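Bravby temple priest on the move from Grollamside, Sunday-school Gujarati and the cost of marigolds

27 January 2026

The Hindu temple in Bravby opened its doors in May last year in what used to be a carpet showroom. Before that the congregation met for 16 years in a hired hall in Grollamside, where the shrine had to be packed into a cupboard after every gathering. We spoke to the temple's priest, who asked that his name be left out because, he said, the article should be about the place.

He came to the area from Leicester, where he had been an assistant priest at a much larger temple. He was told the job would be part time.

"It was part time for perhaps a month," he said. "Then there was a funeral, and a wedding, and a family who wanted a house blessed in Skornanwood, and after that I stopped looking for other work."

The temple has 355 families on its list. Some live in Bravby itself, but most drive in from Grollamside and Skornanwood, and a few come from as far as Klinhom, where there is no Hindu temple of any size. On an ordinary morning he might have four or five people at the first prayers. At Diwali there were 900 through the door in one evening.

"We had one set of shoe racks," he said. "They were full before the first aarti. After that people were leaving shoes on the stairs, on the window ledges, in carrier bags. One gentleman went home in two left sandals and rang me the next day. We found the other pair."

The temple has bought more racks and this year Diwali will be held over two evenings, with surnames split down the middle of the alphabet. He expects complaints from families who have relations in both halves.

Asked what people misunderstand about his work, he said that most of it is done on the telephone. He is asked for dates, for advice on naming a baby, and for what to do when a son or daughter is marrying outside the faith. He conducts those weddings when he is asked to, and explains each step in English as he goes.

"The grandparents know what is happening. Everyone else is hungry and would like to know how long is left. So I tell them. I say, there are seven steps now, and then we are nearly at the food."

On language he is less relaxed. The temple runs a class in Gujarati with 35 children on the register, split into two rooms by age. He teaches the older group himself. The children speak it well enough with their grandparents, he said, but few can read it, and he would like them to be able to follow the prayer book without the English letters printed underneath.

"When I was a boy I was hit with a ruler if I got a letter wrong. I don't do that, obviously. We have stickers. I am not sure the stickers work any better but the children come back."

There are families in the congregation who speak Tamil, Hindi or Telugu at home, and he admits that they have sometimes felt left out. Notices are now sent out in English only, and the singing on the first weekend of the month is led by a different group each time. The Tamil families held Pongal at the temple this month for the first time, with the rice boiled over in the car park because of the smoke alarms.

Moving into the building was slow. The council wanted a travel plan before it would allow a change of use, and neighbours were worried about parking. The temple now has an agreement with the garden centre opposite for use of its overflow area after closing time. In return it buys most of its flowers there.

"People think the big cost is the heating," he said. "It is the heating, yes. But you should see what we spend on marigolds."

The flower bill came to £2,000 last year. A member in Skornanwood has offered part of an allotment, and he hopes to grow enough this summer to cover the smaller festivals at least.

The inside of the building is not finished. The main hall has its carpet and the shrine is in place, but the side room is still used for storage and the kitchen needs a second sink before it can serve hot meals to large numbers. For now the food for big days is cooked at home and brought in, and he keeps a list of who is making what.

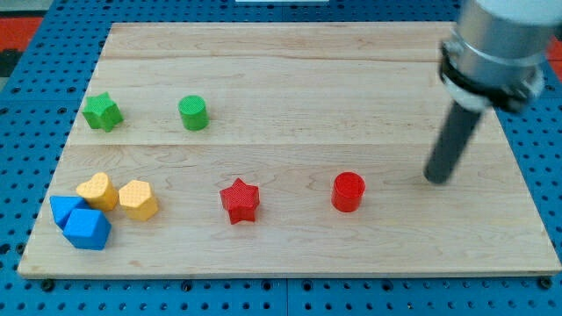 Pale wooden board on a blue pegboard table.

He would like the side room to become a library. Several older members have offered their books, many of them carried from Uganda or Kenya and some without covers. There is also a plan for a weekday lunch for people living alone, open to anyone in Bravby. The Methodist church runs one already and he has been along twice to see how it is done.

"They were very kind. They gave me shepherd's pie without the shepherd."

He visits schools when they ask him to, mostly primaries. The question he gets most often is whether he is allowed to watch television. He is, and he follows the cricket, though he turns the sound off when someone comes in for a blessing.

The temple is open every morning from 7.30 and again from 5 until 8 in the evening. Visitors are welcome at any prayers and do not need to book - shoes off at the door, and the racks are on the left.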